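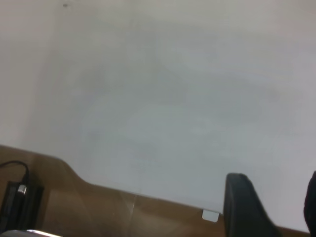

January 17, 2018
By Định Từ

Search this blog
Go

The gripper budget, second try

I've redone the numbers for the bench arm. The first version had one line for the gripper and nothing for what goes with it, so it was never going to hold up.

The quote from Trinano covers the gripper and one set of fingers. Spare fingers are extra, and I want 2 sets. The wrist camera is separate again, and so is the cable. I've put down $600 for cables, connectors and mounts together. Đức Quách thinks that's high. He hasn't had to order the same connector twice.

Disano came in cheaper but wants payment up front, with a 24 month warranty if we register the arm ourselves. I asked Pangilinan for a price as well and haven't heard back.

What I've left out for now:
- a second arm
- a new bench top — the wood one will do
- the Mellia software licence, until the trial ends

The order needs to go in by March. If Pangilinan hasn't answered by then I'll go with Trinano and move the spare fingers to the next round.

Recent posts
Measuring the bench before you buy
Leasing or buying a small arm
Cable lengths I got wrong
Notes on shipping costs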